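Open Day at Lutuslow, August

Last month our club visited the robot laboratory of Lutuslow in Loston. We were 30 people, and the tour took 2 hours. Ruwan Khan explained us the cells with much patience.
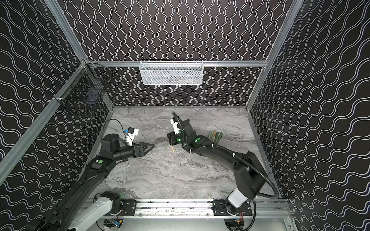

After the coffee we could stay near the machines and ask what we want. Thilini Navaratnam asked the most!

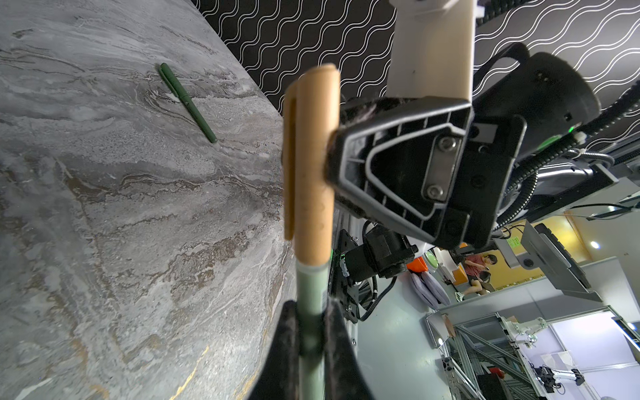 Green marker held in the gripper, with a dark green pen on the table.

My favorite part was to watch the two arms share one small table. 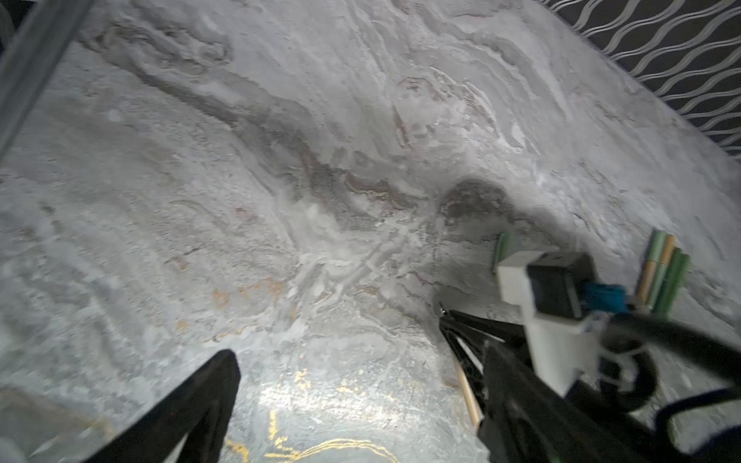 A thin wooden stick in the jaw of the arm at right.

More pictures are with Yusri Liem.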